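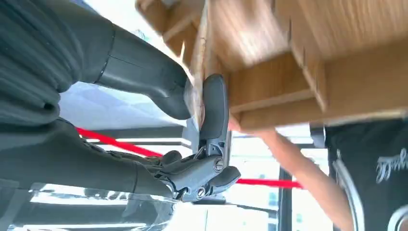 Teaching the Temov to get a grip on a wooden unit, with a human hand on the other side.

I've been using the Plamia teaching kit for 2 months now, so I figure it's time for a proper write-up. Posted 7 Jan 2018, so if they've changed the software after that, don't yell at me!

Quick background: Plamia sells a handheld controller plus a bit of laptop software, and you use it to drive an arm through a job while it records every move. You can also switch the arm to free mode and push it through the motions by hand. I mostly drive it remotely (my shoulders thank me), but for anything where the finger has to press on an edge, hand guiding wins. You feel the contact. With the controller I kept squashing into things or stopping short, and the little rumble it gives you is pretty useless.

Setup took me 30 minutes, most of it spent hunting for the right power adapter. The cables are the worst part of the kit. They're stiff, they're all black, and the labels peel off. I bought a bag of colored ties and that helped a lot.

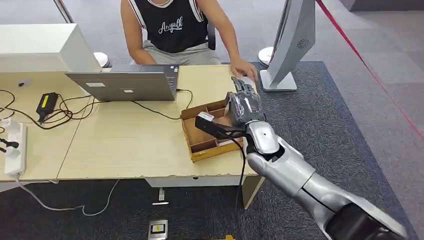

Small tray work is where I've had the most fun. Moving a hand in over a divided tray from the controller feels clumsy the first day and then it just clicks, kind of like learning to back up a trailer. Turn the speed way down, though. The factory setting is nuts. Kumudini Nanayakkara at Brudport told me to keep my elbow on something solid while I steer, and my recordings got a lot smoother (thanks, Kumudini!).

My gripes: you can't trim a recording, so one sneeze and you're doing the whole run over. It also stops saving at 1000 runs until you clear some out by hand. I wrote to Plamia in November and got a nice reply but no fix yet.

I tried the Kowalczyk kit too. Better screen, nicer buttons, but there's a lag when you steer and it drove me up the wall. I'm keeping the Plamia. Four stars, and I'd give it the fifth for a trim button.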